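4.3 Failures on translucent objects

The headline result of the previous section should be read with some care. Castholm reports a high rate of successful grasps over 700 attempts, but most of the objects in that set are opaque, matt and easy to tell apart from the table. When we kept only the translucent items, we were left with 5 objects, and the gain over the Kurano baseline all but vanished. We do not think the original claim is wrong. We do think it is narrower than its wording suggests.

Gourlay has argued that a wrist camera makes up for poor surface detail, because the view gets better as the gripper closes in. Our recordings give that argument little support. At very close range a curved, frosted surface can take up nearly the whole view, and the strongest local contrast may come from a reflected lamp, which the method has no means of telling apart from a mark on the object. Figure 6 is one such view. The reflection at the upper left is the brightest spot on the dome, while the raised rim, a far better cue for placing the fingers, is only a little darker than the plastic next to it. The dark patches above the rim are a further worry: they may come from something behind the plastic or inside it, and a single view does not settle which.

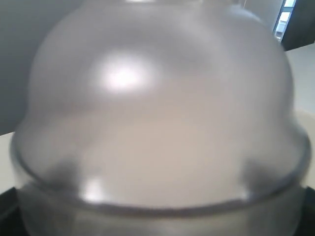
Figure 6. Wrist camera view of a frosted plastic dome at close range.

4.4 Does more training data help?

The usual reply is that such cases go away with more data. We added 600 grasps of translucent objects from the Zelier set and trained again, changing nothing else. The two runs with different random seeds disagreed with each other by more than either differed from the original model, so we draw no conclusion from the small rise in the mean. Harms reports a clearer benefit, but tested under fixed lighting with the same lamps used in training. Until that test is repeated with the lamps moved, we would treat the benefit as unproven.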